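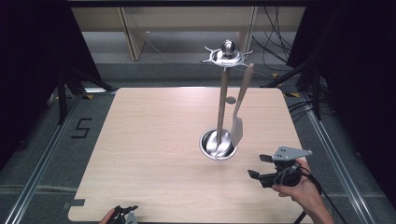 Opinion > Kitchen > Small Stuff

Hang Up Your Spatula

I will die on this hill. The spatula does not belong in a drawer.

Had a drawer for years. You know the one. Opens two inches, jams on the whisk, you stick your fingers in the gap and shove things around while the eggs go brown. Meanwhile the thing you want is at the bottom, under the potato masher you used once. Every single morning.

So, a utensil stand. Stainless steel, cup at the bottom, tall pole up the middle, star-shaped rack on top with curved arms to hang stuff from. Silly shiny ball on the very top. The spatula hangs off an arm with the blade down in the cup. Looks like something from a hotel buffet and I don't care.

People say it takes up counter space. Sure. A round cup takes up a round cup's worth of counter. Know what else takes up space? The drawer! A whole drawer, for tools you reach for twice a day and a lot you never reach for at all. Mine is dish towels now.

People also say dust. Ok, fair, if you hang ten things and cook with 2 of them. Then you've got a dusty metal tree. My rule is if it hasn't touched food since March it goes in a box. I'd rather see one spatula up there with room around it than a full set clanking every time somebody walks by. Empty arms are fine. Leave them empty. The stores sell these loaded up like a Christmas tree and that's teh wrong idea.

And the crock people. I know, your grandmother had a crock. Crocks are drawers standing up. Handles all jammed together, pull the ladle and the tongs come too. A hook makes you put one thing in one place. That's the whole argument really.

Where it goes matters more than which one you buy. Not behind the toaster. I had mine back there for a week and never used it – just went back to the drawer out of habit. Right side of the stove, arm's length, far enough off that the grease doesnt get it. If you're left handed, other side. Small kitchen, put it on the table and carry it over when you cook. Plain table, nothing else on it, looks nice even.

Wash the cup too. Everyone forgets the cup. Whatever runs down the blade ends up in there.

Anyway. Go open your drawer. Count to three and try to get the spatula out.

Contact | © Tevbridge Kitchen Pages | Back to top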